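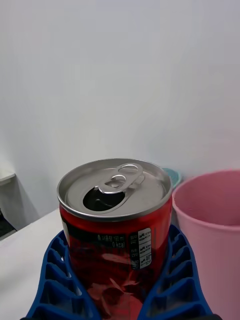 3. Materials and Methods

3.1 Plant material

Cuttings of common fig (Ficus carica) were supplied by Zwane Nurseries from stock plants grown in open ground. All stock plants were of the same clone and had been pruned hard the winter before. Shoots were taken in February, while the plants were fully dormant, and were wrapped in damp paper and held in cold storage until use. In total, 1,111 cuttings were prepared. Each was trimmed with a straight cut just below the lowest node and a slanted cut above the highest, so that the two ends could not be confused during planting. Cuttings with split bark, dry pith or signs of canker were discarded before the final count was made.

Shoot position was recorded at collection as basal, middle or tip. Earlier work on woody fruit crops suggests that basal wood roots more readily than tip wood, but the effect is often mixed up with that of thickness. For this reason, stem diameter was measured at the midpoint of every cutting and entered in the analysis as a separate term.

3.2 Rooting media and treatments

Three media were compared: coarse perlite, a peat and perlite blend, and composted bark supplied by Promitz. The bark was passed through a sieve before use to remove large pieces. All media were watered to full capacity and left to drain overnight before planting.

Within each medium, half of the cuttings received a basal dip in a talc-based rooting powder and half were planted untreated. Excess powder was tapped off by hand. Cuttings were set upright with 2 nodes below the surface, and the medium was firmed around each stem. Treatments were assigned to benches at random, and the position of the trays on each bench was changed weekly to even out differences in light. 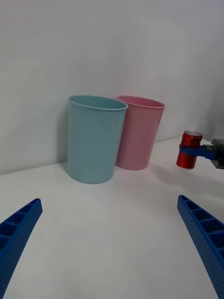 Bottom heat was supplied by a Ditis propagation mat under every tray. The air in the house was kept cooler than the medium throughout, as warm air tends to bring on leaf growth before a root system has formed to support it. Water was given by hand when the surface of the medium began to dry. No fertilizer was applied during the rooting period.

3.3 Assessment

Cuttings were lifted when the first roots appeared at the drainage holes of any tray in a block. All trays in that block were then lifted together. The medium was washed from the roots in cool water, and each cutting was scored on a scale from 0 to 3, where 0 marked a cutting with no roots and 3 marked a cutting with roots arising from all sides of the base. Callus without roots was scored as 0 and noted separately. Scoring was done by a single assessor who did not have access to the treatment list.

A subsample of 100 rooted cuttings was potted on and grown under shade to check survival after transplanting. Plants were counted as established when new leaves had opened fully and the root ball held together on removal from the pot. Losses were inspected for rot at the base, and the medium in which each failed plant had been rooted was recorded.

3.4 Data handling

Scores were entered on paper forms at the bench and copied into the Trudono record system on the same day. Entries were checked against the forms before analysis. Trays in which the heating mat had failed were left out of the comparison of media but kept in the survival data.

Figure 3. Two plastic cups, one light blue and one pale pink, side by side on a white tabletop.

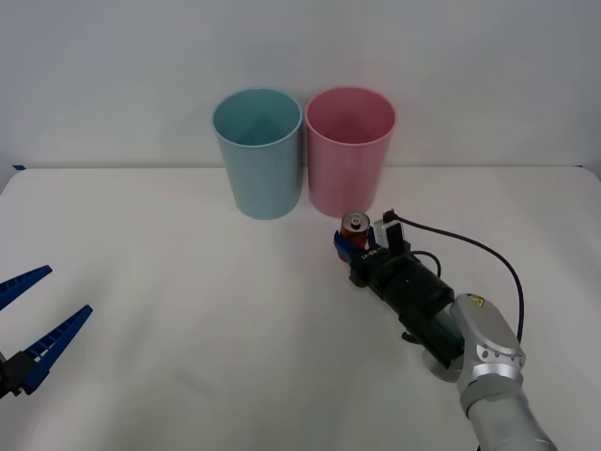
4. Results

4.1 Effect of medium on rooting

Rooting scores were highest in coarse perlite and lowest in composted bark. The peat and perlite blend fell between the two, with wide variation among blocks. Rooting powder raised scores in the bark but had little effect in perlite, where most untreated cuttings had already rooted well.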